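**Vostberg stellt im Februar auf Papiertragetaschen um**

Bilten — Der Haushaltswarenhändler Vostberg gibt ab Februar in allen 4 Filialen nur noch Taschen aus braunem Kraftpapier an die Kundschaft ab. Die bisherigen Tüten aus Kunststoff werden nicht mehr nachbestellt. 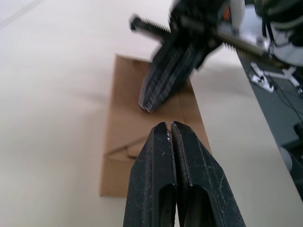 Die neue Tasche trägt den Namen »Sonden« und wird von der Papierverarbeitung Mellor geliefert. Sie ist schlicht und hat keinen Aufdruck, damit sie nach dem Gebrauch ohne Umstände in das Altpapier gegeben werden kann. Flach gelegt nimmt sie wenig Platz ein: In einen Karton passen 300 Stück, und ein solcher Karton findet unter jeder Kasse seinen Ort.

Vor der Entscheidung hat Vostberg die Tasche in der Filiale Bilten mehrere Wochen lang erprobt. Gepackt wurden Waren, wie sie täglich über den Tisch gehen, also Geschirrtücher, Gläser, Backformen und kleinere Töpfe. An der Erprobung haben sich 128 Kundinnen und Kunden mit einem Fragebogen beteiligt. Am häufigsten wurde gewünscht, dass der Boden etwas breiter sein soll. Diesem Wunsch ist der Hersteller gefolgt, der Boden misst nun rund 22 Zentimeter.

»Eine Tasche ist für uns keine Nebensache, denn mit ihr geht der Einkauf nach Hause«, erklärt Ekaette Anozie, Leiterin des Einkaufs bei Vostberg. »Wir haben viele Muster auf dem Tisch gehabt, gefaltet und wieder geöffnet. Einige waren schöner, aber sie liessen sich an der Kasse nur mit Mühe aufmachen.«

Die Tasche wird zum Selbstkostenpreis abgegeben. Wer eine eigene Tasche mitbringt, kann diese selbstverständlich weiterhin benutzen. Für zerbrechliche Waren liegt zusätzlich Packpapier bereit — auch dieses ist unbedruckt.

Muster der Tasche können von Redaktionen und interessierten Fachgeschäften bei Vostberg in Bilten angefordert werden.

**Kontakt für die Presse**
Vostberg, Abteilung Einkauf, Bilten
Ekaette Anozie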